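Update from the Game Library, October
By Tsz-kin Kao
Filed under: Community Projects / Grantee Updates

Hello again to everyone at the Trandach fund! I know the form asks for "activities, spend, risks" but you told me last time you'd sooner just hear how it's going, so I'm going to ramble a bit and put the money near the bottom.

The big job this fall was the sort. When we picked up the Tijani donation in the summer it came as a wall of boxes, tubs and carrier bags, and I'll admit I shut the closet door on it for a few weeks. We've now been through 118 sets and games, which means every lid off, every piece out on the table, and a decision made. Of those, 90 are complete enough to lend. The other 28 are waiting on parts or going into the spares drawers (a missing die is easy, a missing rulebook from 1980-something is not).

The building toys have been the slowest by a mile. They came in all mixed together, bricks with frames with window pieces with baseplates, and at least three different makers by the look of the studs. We started out sorting by color, which looked lovely and was useless - a kid who wants a window doesn't care if it's in with the reds. So we tipped it all back together and began again by type. Small stuff goes in zip bags, big stuff goes in the tubs, and baseplates get stacked flat on the shelf so they stop bowing.

Poker chips, on the other hand, were a pleasure. Most of the chip sets have their own cases with foam in the lid, so it's a matter of stacking them back in by color and seeing what's short. I'd planned to break up the odd ones for counters, but a few of the evening regulars want a proper card night and I've been talked into keeping at least one case together.

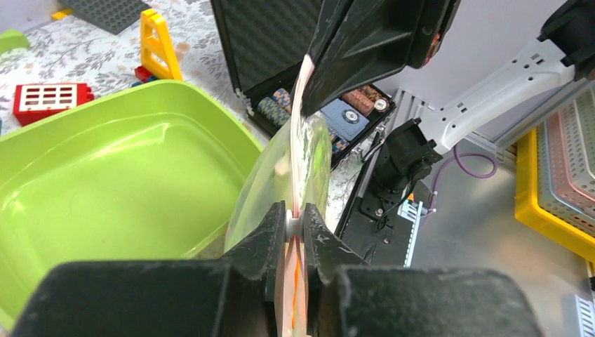
Kimier, which runs the after-school room and borrows from us more than anyone, wrote back when I sent the draft list around, and asked that the chips not go out in the same loan as the building sets, as the little ones treat them as coins and they end up in coat pockets. They'd also rather have two small tubs of bricks than one large one, so that two tables can build at once without a fight over the yellow frames.

Both fair points, and both changed what we're doing! Chips are now a separate loan with their own card, and I've split the building toys into smaller lots. It does mean more tubs than I budgeted for. I've put off the fancy printed labels to pay for them, and we're using masking tape and a marker for now, which peels a little but can be read from across the room.

On the money: we've spent $162 on tubs, lids and zip bags, and we have just over $100 left on the storage line. I'd like to move that to replacement parts if you're happy with it. Receipts are in the shared folder, the crumpled one is the bags.

Still to do before the next report: the jigsaws (I'm dreading the jigsaws), the loan cards for the last shelf, and a proper talk with the people at Wornar about whether we can keep a few boxes in their back hallway over the winter. They've said probably. I'll chase them.

Thanks as ever for being so patient with us - come by and borrow something!

Tsz-kin

Recent updates
Game Library: what came in the Tijani boxes
Kimier after-school room: spring report
Wornar hallway shelving, before and after
How to write to us about moving a budget line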